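Box folding set: collection notes
6/4/22

The Stalgate cell has moved from cloth to cardboard. The cloth set closed at the end of last month and the episodes are on the shared drive under the usual path. The new task is tray folding: a flat, unprinted blank goes in, and the two arms are expected to raise the walls and tuck the corners. Operators drive both arms through paired leader handles, and each run is saved as one episode with joint positions, gripper positions and video on a common clock.

The first target is 100 accepted episodes. As of this issue the count is 51. An episode is accepted if all four walls stand without support when the grippers open and the arms return to rest. Runs where the cardboard tears are kept in a separate folder and do not count toward the target. Please do not delete them. Rondonuwu wants them for the failure detector, and the torn runs from the first afternoon were lost that way.

Start position is the main source of variety we control. Earlier sets were collected with the part squared up to the front rail, and the policies trained on them did poorly as soon as the part was turned. For this set the operator lays the blank down by hand at a different angle each time, near the middle of the surface and within reach of both grippers. Small offsets to the left or right are welcome. If one arm has to stretch to its limit to touch the sheet, pick it up and lay it again.
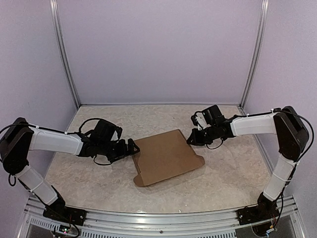 Episode length is capped at 30 seconds. Nearly all of the rejected runs so far went over the cap, usually while the operator was trying to get a fingertip under an edge. Two habits help. Press lightly on the far side with one gripper before lifting with the other, and lift at a notch, where the board is already open to the finger. If the first attempt at an edge slips, carry on and try again within the same episode. Recoveries are useful to the model and should stay in. Long pauses with both arms still should not, and the trimming script now cuts any idle stretch at the start or end of a run. It does not touch pauses in the middle.

The score lines on the blanks soften with use. A blank may be flattened and used 3 times, then it goes in the recycling. Mark each use in pencil on the underside so the marks stay out of the video. Brostedero supplies the current stock. A second batch, slightly stiffer, has been ordered and will be logged under its own material code. Do not mix the two within a session.

Calibration: run the homing routine at the start of each session and after any hard contact with the work surface. Six episodes had to be relabeled after the left arm was found to be reading a few degrees off at the wrist. The logging tool now compares the rest pose with the stored one and refuses to record if the difference is too large. The message it prints is not very clear ("pose check 2"), and a better one will go out with the next update.

The first training run on Flindico will start once the target is met. It will use the full set with no held-out angles, followed by a second run with one band of angles removed to see how much the policy depends on having seen them. Results from both will be posted to the project page. The task after this one, closing a filled tray, is planned for November and will need a new lid fixture.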